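Trimix 3 is out, dated 10 January 2025. The grasp planner now scores approach clearance before it solves for the wrist.
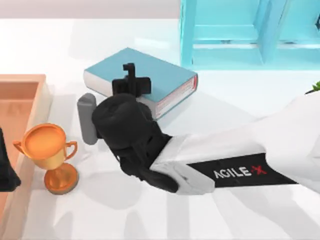

Clearance scoring runs on the full arm model, wrist and sensor bracket included. With the open gripper between a book and a trophy cup, a candidate is rejected if the finger pad would sweep a handle. The default budget is 2,000 candidates — set it to 900 on slower machines.

Segmentation from the wrist view still mislabels glare and hard shadows as object edges. Tinon masks are optional in this release. 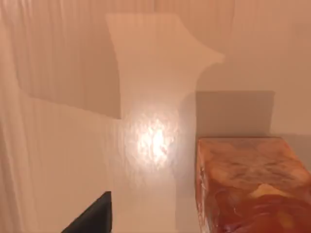
Wallner asks for the masks to be on by default, as the planner wastes samples on false edges without them.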